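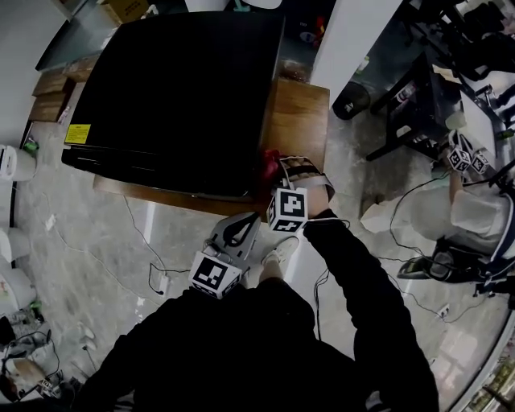 Ticket 1656 — lid does not close flat, front side
April, posted by Chiu, Endwood workshop

The problem is with the big flat case we got from Hollside. When I press the lid down, the front side stays a little open and I hear a small click, but it does not lock. I keep the case on the wooden table, with the glossy dark lid up and the yellow warning label on the left side, so please use "left" in the same way when you answer. The near edge is the side where the trouble is.

What I tried until now:

Turned the case half around on the table. Same gap, so I think the table is flat enough.

Cleaned the rim with a dry cloth. A little dust came out, no change.

Left four heavy books on the lid for one night. In the morning it was closed, but after 5 minutes the front came up again.

Compared with old ticket 1434. There the hinge was bent. My hinge looks straight to me, but I am not an expert.

Answer from Clekbridge support, 10:40: please open the lid fully and look if the rubber strip is folded under itself near the front corners.

Update, 14:15: I looked. The strip was folded in the right corner. I pulled it out with my fingers and pressed it back in its place. The lid now closes on the right, but on the left I still must push hard. I ask for a new strip — the old one has a mark where it was folded.

Status: waiting for part

Comments

endwood_2: Had the same with mine. Warm the strip in your hands first, it goes in easier.

mapleroad: Did the new strip fit? I am waiting for one too.

Chiu: Not arrived yet. I will write when it comes.

Contact Clekbridge support | © Clekbridge | Back to top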